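The Hekilance cup and bowl set, six months in

I have bought more plastic cups than any adult should admit to. Some crack, some go cloudy, and some come in shades that look cheerful in the store and sad at home. So when I say I'm still reaching for the Hekilance set every single day, please take that as high praise!

The set comes in mixed colors, and you can add bowls to it as you go (I did, twice). I paid for mine myself at Ogbonna, the housewares store near my bus stop, where they were stacked by the register - a dangerous place to put anything bright when I'm in line.

What I love most is the color. The cups are translucent, so they pick up whatever light is going, and on a pale wooden surface they practically glow. The magenta is my favorite, with the teal a close second. The yellow is softer and I didn't expect to like it much, but it's the one my guests always grab.

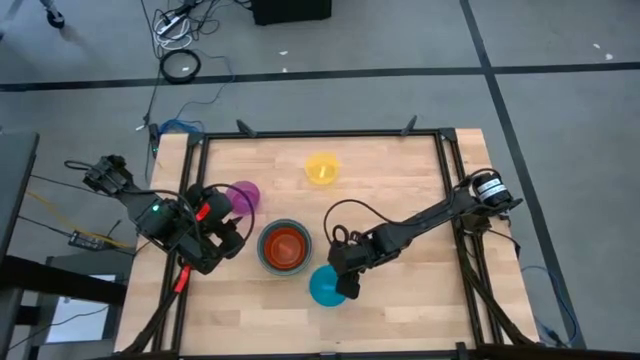 Issue 124

I also like how the bowls look together. Orange inside gray is my pick, a strong, warm color with a quiet rim around it, and I'd happily leave that pair out on the counter all week. The bigger bowl takes a proper helping of salad or a whole bag of popcorn, and the smaller one is right for cereal.

Everything has been through the dishwasher more times than I can remember, top rack only, and mine have stayed clear. I've dropped the teal cup on a tile floor and it bounced. The rims are smooth to drink from too, which matters to me more than it probably should.

Complaints? A couple. The cups cling together if you stack them damp, and tomato sauce left a faint shadow in one bowl that took an overnight soak with baking soda to lift. I wouldn't use them for hot coffee either. My older Plallach tumblers are heavier and feel nicer in the hand, but they only come in smoke and clear, and I missed having color on the table.

I'm getting a second set in November, when my sister's family comes to stay, and I've already called dibs on the magenta.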